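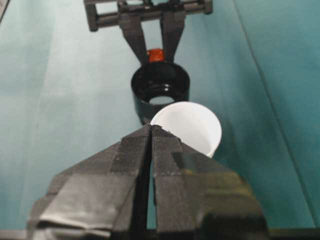 Getting tea stains out of cups (and a few other kitchen bits)

Posted 8/23/23 by Lamai Bunnag

I drink a frankly silly amount of tea, and my cups used to look like it. You know that brown ring that creeps up the inside and laughs at washing-up liquid? I lived with it for years, then my sister came to stay and scrubbed the lot while I was at work, and I was so embarrassed that I finally learned how to do it myself.

Bicarb first. Tip a teaspoon into a damp cup, add just enough water to make a paste and rub it round with your fingers or an old soft cloth. Most stains go in under a minute. Leave it to sit while you do the rest of the dishes if the ring is an old one, then rub again and rinse well. Don't be tempted by a metal scourer! It scratches the glaze and the next stain grips on twice as hard.

For the inside of a flask or a teapot, where you can't get your hand in, I use a denture tablet. Fill with warm water, drop one in, go to bed. Rinse it three times in the morning or your first brew will taste of mint. My old Stollska flask had gone the colour of a conker inside and came up lovely after two goes.

Coffee is a bit different. It leaves a greasy film as well as the colour, so wash with hot soapy water before you start on the bicarb, otherwise you're only polishing the grease.

Anything with a gold rim or a hand-painted pattern, leave well alone apart from the inside. I rubbed half the flowers off a saucer from Swai (the little homeware shop by the bus station, now gone) and I still feel bad about it.

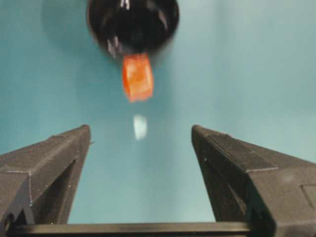 Bright orange against glossy black.

While the bicarb is out, do the sink. Sprinkle it round the plughole, pour over a small cup of white vinegar and let it fizz for 5 minutes or so, then send a kettle of hot water down after it. It won't shift a proper blockage but it does see off that cabbagey smell – I do mine whenever I've been cooking fish.

Plastic tubs that have gone orange from curry or bolognese are the other thing people ask me about. Wash them, dry them, and put them on a sunny windowsill with the lids off. A couple of bright days fades it a lot. In October, when there's no sun worth having, I smear on a bit of cooking oil, leave it ten minutes and wash it off with plenty of washing-up liquid. Next time wipe the tub with oil before the curry goes in and you'll have far less to do.

Last one – chopping boards. Half a lemon and a spoonful of coarse salt, scrub along the grain, rinse and stand it on its edge to dry. Mine lives propped up behind the taps.

If your cups have a stain that none of this touches, leave me a comment with what they're made of and I'll have a think.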